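Ticket 2258
Queue: Automation, Clirdale site
Subject: Folding bench stops at tote change, "container not seated"
Status: Monitoring
Priority: Normal (was High)

Reported by day shift, Monday 6:40 am

Bench 5 is stopping at the tote change again. It finishes a stack, asks for a new basket, then throws "container not seated" and sits there with the amber light on. Reset clears it for a few cycles. We've gone back to hand packing on that bench for now and the other benches are fine. Not complaining, by the way, the crew would really like it back! Everyone's shoulders noticed the difference by smoko.

Automation support, 8:15 am

Thanks for the quick write-up, and for leaving the log running. I pulled it and the Flimesance controller is reporting the grip width fine, then timing out on the seat check. Two things to try before I drive over:

1. Wipe the bench top where the basket sits and redo the seat check with an empty one.
2. Swap in a basket from another bench and see if the fault follows the basket or stays put.

Please don't raise the timeout. It's set to 30 on every bench and I'd like to keep them matched.
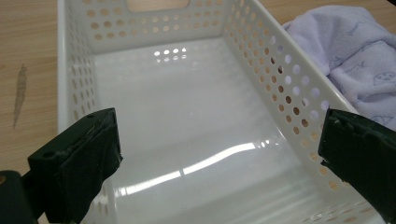

Day shift, 9:50 am

Did both. Fault stayed with the bench. Wiping it down made no difference that we could see. One of the packers reckons it only happens when a basket goes down a bit skew, and she's got a better eye for it than the log does. She ran a dozen on purpose, straight and crooked, and could call the fault before the light came on.

Automation support, 11:30 am

That is a brilliant bit of testing and it saved me half a day. The seat check on bench 5 is still using the angle tolerance from the Usen trial in July, when the baskets went down against a guide rail. The rail's gone and the setting never got updated. I've copied the profile across from bench 4 and restarted the controller. Please run it through to lunch.

Day shift, 2:10 pm

No stops since the restart. Folding rate is back where it was. Can we also get the pause button moved to the packer's side? Reaching across for it is a pain, and now that most of the job is checking and sorting we use it heaps more than we used to.

Automation support, 2:35 pm

Yes, good call. I've raised it with Mac Giolla as a separate job, all benches. I've also added "skew test" to the changeover sheet, worded the way your packer ran it – she should have a look before it gets printed.

Leaving this open until bench 5 has done 4,000 cycles on the new profile.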